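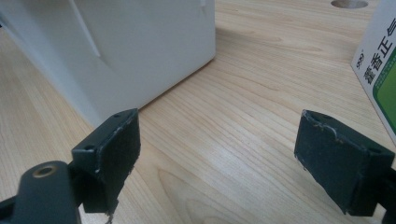
Skakness, October

How to get white rings off a wooden table

Every house has one table that people are told to be careful with, and it is always the one with the rings on it. Ours came out of a closing-down sale at Halliday, cost more than the car repair we had been putting off, and picked up its first mug mark before the delivery van had found its way back to Lamham.

The good news is that a white ring is the cheap kind of damage. It means moisture has gone into the finish and stayed there. A black ring has gone through the finish and into the wood, and needs stripping and bleaching, a job for another page and a longer weekend. If yours is white or cloudy, keep reading.

Before you start

Find out what the finish is. Put a drop of rubbing alcohol on the underside, somewhere no guest will ever crawl. If the spot goes sticky, you have shellac, and you should keep alcohol well away from the rest of it. If nothing happens, you probably have polyurethane or something like it. Oiled tables will usually darken a little when you wipe them with water, and they forgive almost anything.

Clean the top with a damp cloth and one drop of dish soap, then dry it. You would be surprised how many stubborn rings are jam.

Method one: wait

Give it a night. Fresh marks sometimes leave on their own, especially with the heating on. It's my favorite method and I recommend it to everyone, mostly because it can be done from the couch.

Method two: the iron

1. Empty the water out of the iron. All of it. Steam is how some of these rings got here.
2. Set it to the lowest heat and let it warm up.
3. Lay a clean, plain cotton cloth over the ring. Leave the souvenir dish towel in the drawer, or you may end up with a faint lighthouse on your table.
4. Move the iron over the cloth for ten seconds, lift, and look.
5. Repeat until the ring fades or you lose your nerve.

My worst ring took 2 minutes of this in short goes. If the finish feels soft under the cloth, stop and let it cool. Skip this method altogether on shellac or on veneer that's already lifting.

Method three: mayonnaise

Yes, really. Petroleum jelly does the same thing and smells less like a picnic. Smear it over the ring, leave it for 90 minutes, and wipe it off with a soft cloth. Overnight is better if you don't own a cat.

Method four: a mild abrasive

Save this for last. Mix a little baking soda with water to make a paste and rub very gently along the grain with one finger. Check every few strokes. Wipe clean, dry, and go over the whole top with paste wax, or you'll have swapped a dull ring for a dull patch – and the patch is bigger.

Afterward

Buff the wax once it hazes over. Look at the table from low down, with a window on the far side, where every flaw shows up. Then stand up and look at it the way people normally look at tables.

Coasters help. The cork ones from the hardware store in Drenthorpe come in a box of 46, and I can currently lay my hands on three.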